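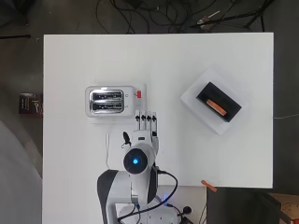

Para Gunnel Solheim, la duración de una pieza interpretada al amanecer no la fija el programa, sino el cambio de luz, y por eso las grabaciones de estudio resultan poco útiles como término de comparación. Westerberg discute esa lectura y atribuye la dilatación de los tempos a la mezcla en directo.

Figura 2. Banco de trabajo con tostadora y mano robótica de varios dedos.

4.2. Duración y densidad de eventos

El corpus comprende 18 actuaciones de instrumentista solista con base electrónica, registradas en el festival Malel durante el mes de noviembre. De cada una se extrajo un fragmento de 10 minutos, segmentado manualmente según el criterio de Macedo para los pasajes sin pulso. La densidad se expresa en ataques por cada 100 segundos.

En los fragmentos nocturnos la densidad del solista sigue la del bombo programado. En los matinales ambas series se separan: la base mantiene su valor y el instrumento acústico lo reduce, con notas tenidas y silencios más largos. Se excluyeron del cálculo 2 fragmentos por saturación de la señal. La anotación de Kristiansen, realizada sin acceso al horario de las sesiones, coincide con la nuestra salvo en los finales de sección.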